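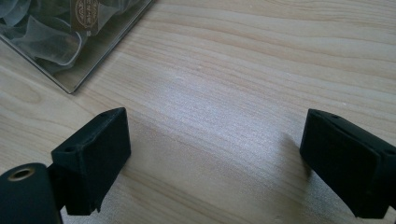 Fingers open over the bench, one gift box waiting top left.

Hand-held gripper kits: a week with the Andodeo pair

Feb 21, 2023

Parcel first. One carton, two grippers, cables already coiled, a printed sheet that tells you almost nothing. Andodeo sells the kit to small packing firms who want to record a job by hand before they pay for an arm to do it. You hold a gripper in each fist, do the work, the kit logs what your hands did. Later the arm gets taught from that. That is the pitch anyway.

We've had the set for a week at our bench space in Vustberg. Not a lab test. Just picking things up, putting them down, swearing a bit.

First impressions. The fingers are chunky black blocks and the bodies are heavier than they look in the brochure - my wrists knew it by lunch. Squeeze is smooth. Let go and they spring back wide, wider than we needed for most of what we tried. The finish isn't pretty. Nobody buying this cares, I suspect, but for the money a few of our lot expected something that looked less like it came off a workshop printer.

Set up took an afternoon. It should take an hour. Most of that was the software asking for the same permission over and over, and the rest was us getting the cables the wrong way round. Andodeo say a new installer is due in April. Good.

The job we gave it was small packaging. Clear boxes, soft see-through stuff inside, the kind of thing gift shops buy by the pallet. Nasty work for a machine. Clear plastic vanishes under a bright lamp and anything gauzy changes shape every time you breathe on it. If a kit can get useful recordings out of that, cartons and tins should be easy.
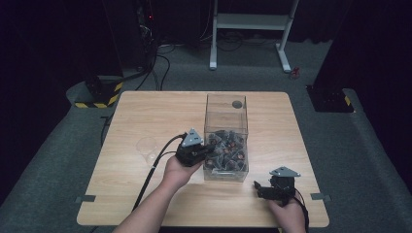 Do you need two people to run it?
One person can do the lot once the cables are sorted, though a second pair of eyes on the screen saves a lot of wasted takes.

Cables then. This is the big moan. They come out of the back and they go where they like. Ours dragged across the table all week, and more than once a good take was lost becuase a loop had snagged on a sleeve. Clips would fix it. There are no clips in the carton. Sarmiento's rival kit ships with a shoulder strap that takes the weight off, a bit daft to wear but it works, and we missed it.

Two hands is the selling point and it does hold up. One steadies, one picks. After 20 minutes you stop thinking about it. Turning a box over still feels like doing up buttons in oven gloves, and anything flat on the table is a pain to get under - the finger ends are too thick for it. Plirura makes a thin clip-on tip which is meant to fit. We asked for a set, it hasn't turned up.

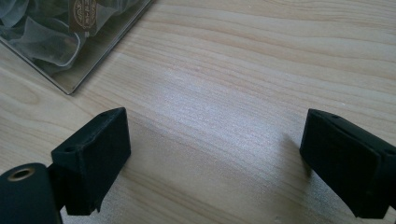
Soft contents, clear walls, a shiny table: hard going for any camera.

Glare. Worth a paragraph of its own. A varnished top throws the lamp straight back up and the recordings wash out in the middle, right where you want to see what the fingers are upto. We tried tilting the lamp, then turning it down. Turning it down was better. A matt cloth would be better again, but then you're training on a cloth, and your packing line hasn't got one. Test on the surface you use.

Battery, none, it's wired. Noise, hardly any. Wear, hard to say after a week.

The recordings themselves are decent. We made 300 short takes and binned plenty, mostly our own fault. Playback is quick, trimming is quick, naming files is a misery. You can't rename in bulk. Who signed that off?

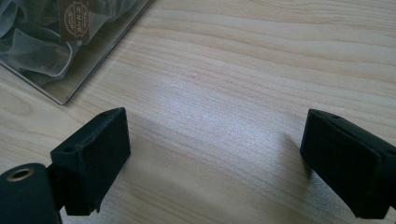 How long before a new starter makes usable recordings?
Most of ours were getting clean takes by the end of a first morning, with fiddly items needing a second day.

Price. The pair is £429 a month on hire with a minimum of 3 months, training call included, carriage extra. Buying outright is by quote only and we didn't get a straight figure. For a one-off trial the hire makes sense. For a firm that changes its product range every season, push them for the sale price and keep pushing.

Support was good, mind. Emails back the same day, from someone who had clearly used the thing. They knew about the cables. They'd heard about the cables before.

Scores, quickly.
Grip: good on boxes, poor on anything flat
Comfort: fair, rest your wrists
Set up: poor until the new installer lands
Recordings: good
Value: fair on hire

Would we keep it? For boxed goods, yes, with our own cable clips and a duller table. For loose ribbon and the like we'd wait for the thin tips and try again. The kit goes back to Andodeo next week and a Sarmiento set takes its place on the bench, same boxes, same lamp.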